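Drying Out Hockey Gear Without Stinking Up the House

Updated June 2020

Gear goes bad in the bag. Empty it the minute you get home, even after a short skate.

Hang the shoulder pads and pants from wide hangers so air gets inside. Gloves go on pegs, palms open. Pull the insoles out of the skates and wipe the blades dry -- a towel left in the bag all week doesn't count.

A small fan on low does more than a heater. Heat stiffens leather palms and can loosen the glue in skate boots. Leave everything up to 32 hours if the basement is damp, as ours is in February.

Wash the base layers every time. Elbow and shin pads can soak in the tub with cool water and a scoop of plain detergent for half an hour. Rinse twice.

Keep rink snacks out of the gear bag too.

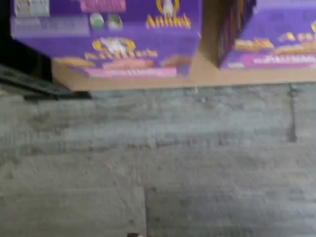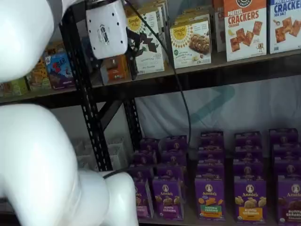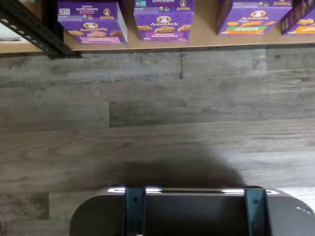
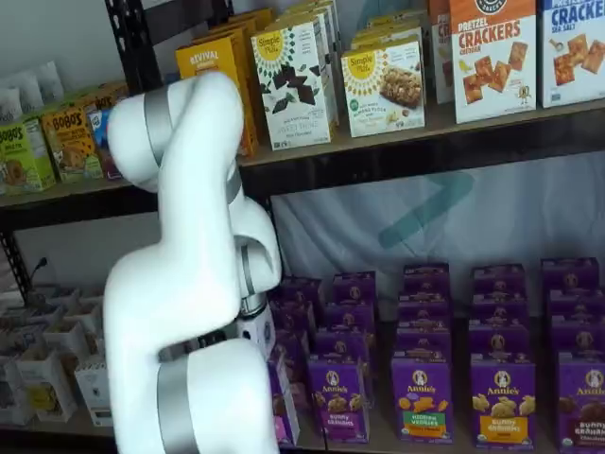

Helmets get dish soap and a soft cloth, nothing stronger. Check the screws while you have it in your hands, and replace any that have rusted. Tape and laces live in a coffee can by the door.

-- Hanna Hordiienko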